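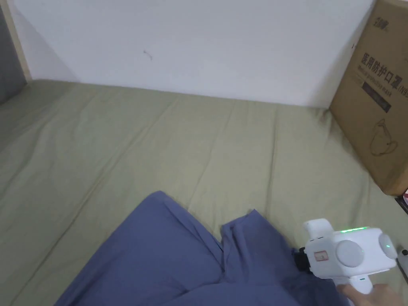 图 6 床面工况下的织物抓取，头部视角。手持夹爪位于蓝紫色织物右侧上方，靠墙纸箱为背景物。

5 床面织物抓取的末端与相机对比

5.1 任务设置

前一节的桌面实验使用刚性台面，织物下方的支撑近似不可压缩，指端触底后的法向力上升较快，操作者和控制器都容易据此判断接触。床面工况不具备这一条件。床垫与床单在指端下压时同时变形，织物与床单之间的摩擦又与织物自身层间的摩擦处于同一量级，夹爪闭合过程中既可能夹不到目标，也可能将下方床单一并夹入。本节在床面工况下比较两种指端、两种相机布置以及两种回放控制器，目的是确定后续大规模采集所采用的硬件组合。

任务定义为单次拾取：从自然放置状态开始，夹持目标织物的任意可抓位置，将其提离床面 15 cm 并保持 2 s，随后在原位附近释放。任务不要求展开或折叠，也不指定抓取点。释放后织物的形态直接作为下一次拾取的初始形态，每连续 10 次之后由操作者重新布置一次。采用连续方式的原因是，单独布置得到的初始形态往往偏于规整，与释放后形成的褶皱分布存在差异，这一差异在早期试采中已经影响到策略网络对抓取点的预测。

目标织物共 28 件，包括上衣、枕套、毛巾、薄毯和若干未缝边的布料，厚度、刚度和表面绒毛程度各不相同。纯色与花色织物均有覆盖。床单颜色在不同批次之间更换，其中一部分批次有意选用与目标织物明度接近的床单，以检验视觉分割对低对比度边界的敏感性。

背景未作清空处理。靠墙位置允许保留居家或仓储环境中常见的物品，例如图 6 右侧印有“医用防护口罩”字样的纸箱。此类物品与床面直接接触，会遮挡一部分墙面与床面的交线，也会限制夹爪从远端进入的方向。墙面在多数批次中为无纹理白墙，对基于特征点的位姿估计不利，背景物上的印刷图案反而提供了可用的角点。5.6 节将对此给出分组结果。

5.2 指端配置

两种指端均安装于同一型号的手持机身，经相同的机械接口连接，开合行程与减速比保持一致。机身带手枪式握柄，操作者以单手握持，采集过程中另一只手不接触织物。

Doteck 指端为平行开合的等截面指，指面覆硅胶垫，末端厚度 6 mm，倒角半径 1.5 mm。该指端在桌面刚体任务中表现稳定，前期数据大多由其采集，因此作为基线。

Parketura 指端同样为平行开合，但末端收窄为 1.8 mm 的薄缘，指面下三分之一处设有横向细槽，背侧加筋以补偿减薄带来的刚度损失。其设计意图是使指端能够沿床面切入织物边缘下方，或在无明显褶皱时通过闭合过程中的横向摩擦先形成一道凸起，再完成夹持。

两种指端的闭合力上限均设为 18 N。试采阶段曾尝试提高至 25 N，对未夹入的情形没有改善，而床单被一并夹入的情形增多，故未采用。指面硅胶垫在每个采集批次开始前以无水乙醇擦拭，待挥发后再使用。绒毛类织物会在垫面残留纤维，对摩擦系数的影响在同一批次内不可忽略，因此两种指端在同一批次内按固定间隔交替使用，避免某一种指端始终处于较洁净的状态。

指端更换后需重新标定开口零位。标定步骤为：完全闭合，记录编码器读数；插入 10 mm 量块后再次闭合，记录读数；两次读数的差值与标称值偏差超过 0.2 mm 时重新紧固接口螺钉并重复上述步骤。Parketura 指端的薄缘在闭合时存在微小的弹性张开，零位以指根接触而不以指尖接触为准。

5.3 相机布置

头部相机佩戴于操作者额前，光轴略向下倾，视场覆盖床面工作区以及一部分墙面。其优点是能够观察织物整体形态和夹爪进入方向，缺点是夹爪常位于画面边缘。以图 6 为例，夹爪处于画面右下角，并遮挡了目标织物的右侧部分，抓取点附近的局部褶皱在该视角下难以完整观察。右手操作时这一现象较为普遍，它由视轴与手臂的相对位置决定，单纯增大视场角只能使夹爪远离画面边界，不能消除机身对织物的自遮挡。

腕部相机固定于机身，光轴指向指端前方。腕部视角对抓取点的局部观察充分，但在下压阶段画面大部分被织物占据，失去床面与墙面的参照，位姿漂移明显。两路相机通过硬件触发同步，帧率均为 30 Hz，时间戳偏差在触发后逐帧检查，超过半个帧周期的片段予以剔除。

相机曝光采用每批次固定值。自动曝光在夹爪靠近浅色织物时会改变整幅画面的亮度，使床单上的浅褶皱在相邻帧之间时隐时现，不利于形态跟踪。固定曝光的代价是靠窗一侧偶有过曝，相关片段未剔除，但在标注中作了标记。

机身顶面的灯带在头部画面中表现为一条高饱和度绿色区域。当床单为橄榄绿或相近色调时，若仅以色相阈值提取机身区域，会有部分床单像素被误判。本文在阈值中加入饱和度和明度约束，并以前一帧结果限定搜索范围，误判基本局限于灯带边缘的光晕部分。该区域仅用于生成遮挡掩膜，不参与位姿解算。

5.4 标注与评价指标

每次拾取切分为接近、接触、闭合、提起、保持、释放六个阶段。接触时刻由腕部画面中织物的首次可见形变确定，闭合时刻由编码器读数确定，两者可能重叠。初始形态按目标抓取区域内是否存在高于 10 mm 的褶皱分为平铺与起皱两类，高度由批次开始前及每次释放后的深度扫描给出。

首次成功定义为首次闭合即完成提起与保持，且未夹入床单。首次闭合失败后操作者可继续尝试，后续尝试保留于数据集中，但不计入首次成功率。床单被夹入而目标织物仍被提起的情形计为失败，记作多层夹持。其余失败分为未夹入和滑脱：前者指闭合后指间无织物，后者指提起或保持阶段织物脱离。

失败类型由两名标注人员独立判定，不一致时以腕部画面逐帧复核。判定分歧集中于未夹入与滑脱之间，即织物在闭合末段短暂处于指间、随后脱出的情形。本文规定，若编码器读数在闭合结束后仍大于空夹零位 0.4 mm 且持续三帧以上，则归为滑脱，否则归为未夹入。对于薄布料该阈值接近传感噪声，仍需参考画面。

5.5 指端对比结果

剔除同步异常与标注不完整的片段后，共得到有效拾取 2362 次，其中 Doteck 指端 1237 次，Parketura 指端 1125 次。次数不等是由于 Parketura 指端的一批片段因零位标定未通过而整体剔除，剩余片段在织物种类上的分布经检查与前者相近。

Doteck 指端首次成功 946 次，首次成功率 76.5%；Parketura 指端首次成功 964 次，首次成功率 85.7%。差异主要来自平铺形态。初始形态为平铺的拾取共 673 次，其中 Doteck 指端 352 次，成功 204 次，成功率 58.0%；Parketura 指端 321 次，成功 261 次，成功率 81.3%。在起皱形态下，Doteck 指端 885 次中成功 742 次，成功率 83.8%；Parketura 指端 804 次中成功 703 次，成功率 87.4%，两者差距明显缩小。

失败构成也有所不同。Doteck 指端的 291 次失败中，未夹入 168 次，滑脱 66 次，多层夹持 57 次。Parketura 指端的 161 次失败中，多层夹持 73 次，未夹入 49 次，滑脱 39 次。即薄缘指端降低了未夹入的比例，同时提高了夹入床单的风险。对多层夹持片段的复核表明，该类失败多发生于下压较深、指端连线与床单褶皱方向近于垂直的情形，此时床单在薄缘之间先于目标织物隆起。张紧床单可以减轻这一现象，但实验中未对床单张紧程度作控制，也未测量。

从操作过程看，使用 Doteck 指端时，操作者倾向于先寻找已有的凸起褶皱，再从两侧夹入；使用 Parketura 指端时，进入角度更为多样，靠近织物边缘的抓取占比上升。这一差别会反映在示教数据的动作分布中。若将两种指端的数据直接混合训练而不提供指端类别作为条件，网络在平铺形态下给出的闭合高度介于两者之间，对任一指端都不合适。后续训练中指端类别以独热编码形式加入观测。

指端耐久性方面，Doteck 指端在全部批次中未更换硅胶垫。Parketura 指端的薄缘在接触床架木质边缘后出现过一次局部卷边，更换后继续使用。卷边前的最后一个批次中滑脱有所增加，是否由卷边引起无法单独判断，相应片段予以保留。

5.6 相机布置对位姿估计的影响

手持夹爪位姿由视觉惯性里程计给出，参考值来自安装于室内的外部跟踪系统。对仅用腕部相机、仅用头部相机以及两者联合三种配置，分别计算每次拾取中指端中心的位置误差均方根。仅用腕部相机时误差为 11.8 mm，仅用头部相机时为 9.3 mm，联合估计为 5.1 mm。仅用腕部相机的误差主要积累于接触与闭合阶段，提起后画面重新获得远处参照，误差停止增长但不会自行回落。

头部相机估计需要同时求解头部自身位姿和夹爪相对头部的位姿，后者在机身移出画面或仅露出一角时失效。右手操作且目标位于床面右侧时，失效最为频繁。联合估计在此类时段由腕部里程计维持，机身重新进入画面后再以相对位姿约束修正。修正若一次施加，会在轨迹中引入不连续，实际实现中将其分摊至随后 0.3 s。

按背景分组后，墙面前放置有印刷图案物品的批次，头部位姿误差低于仅有白墙的批次，联合估计的误差相应由 6.2 mm 降至 4.4 mm。床单褶皱本身也能提供特征点，但拾取过程会改变褶皱，特征点被误当作静止点时产生有偏的约束。本文以夹爪投影位置为中心设置排除区，区内特征点不参与头部位姿求解。排除区过大时，白墙批次的可用特征点数量不足，估计容易中断；过小时，被牵动的床单纹理会混入。最终半径取画面宽度的五分之一。

应当指出，上述误差以指端中心位置计，未包含姿态误差对抓取的影响。对薄缘指端而言，俯仰角偏差会使两指先后触及床面，其后果可能大于同等量级的位置偏差。

5.7 回放控制器对比

为检验采集轨迹能否在机械臂上执行，选取首次成功的轨迹进行开环回放。机械臂末端安装 Parketura 指端，织物初始形态按原始扫描结果尽可能复现。参与比较的两种控制器分别记为 Moen 与 Winton。Moen 为关节空间位置控制器，以 500 Hz 跟踪插值后的轨迹；Winton 为笛卡尔阻抗控制器，竖直方向刚度设为 400 N/m，水平方向刚度设为 1200 N/m，轨迹输入与前者相同。

两种控制器各回放 240 条轨迹，轨迹集合一致，执行顺序随机。Moen 成功 171 条，成功率 71.3%；Winton 成功 198 条，成功率 82.5%。Moen 的失败集中于闭合高度偏差：高度偏高时未夹入，偏低时床垫受压较深，多层夹持增多。Winton 在竖直方向较低的刚度使指端能够随床面下沉，对高度偏差的容忍度较高，但在毛巾等较厚织物上，指端有时停留于织物表面而未压入，闭合后仅夹住绒毛，提起时滑脱。

水平方向刚度对结果的影响小于预期。将其降至 600 N/m 后，闭合过程中指端出现可见的横向偏移，起皱形态下的抓取点随之偏离，成功条数略有减少；升至 2000 N/m 未见进一步改善。考虑到纸箱等背景物可能与指背发生接触，未采用更高刚度。

回放结果不能直接等同于策略性能。开环执行不使用视觉反馈，织物形态的复现误差全部计入失败，因此上述成功率宜理解为同一条件下两种控制器之间的相对比较。此外，人手操作时会在接触后作小幅往复，这些动作在采集轨迹中幅度仅数毫米，低于或接近位姿估计误差，回放时基本无法还原。

5.8 硬件选择与限制

依据以上结果，后续床面采集统一使用 Parketura 指端，并保留两路相机；机械臂侧采用 Winton，竖直刚度维持 400 N/m。Doteck 指端数据继续用于训练，以指端类别作为条件输入，评测时不单独报告。

本节实验存在以下限制。操作者均以右手握持，左手操作时头部视角的遮挡位置不同，5.6 节的失效分布不宜直接推广。床垫硬度未作变化，竖直刚度的取值与床垫特性相关，更换床垫后需重新整定。平铺与起皱的划分依赖深度扫描，对深色且吸光的织物，扫描存在空洞，此时以邻近区域插值代替，分类可能出现偏差。多层夹持由画面判定，床单被短暂夹入后在提起初期即脱离的情形可能漏计，使 Parketura 指端的首次成功率略有高估。针对最后一点，已在指面试装薄膜触觉阵列，用于区分单层与多层夹持，其标定方法见附录 C。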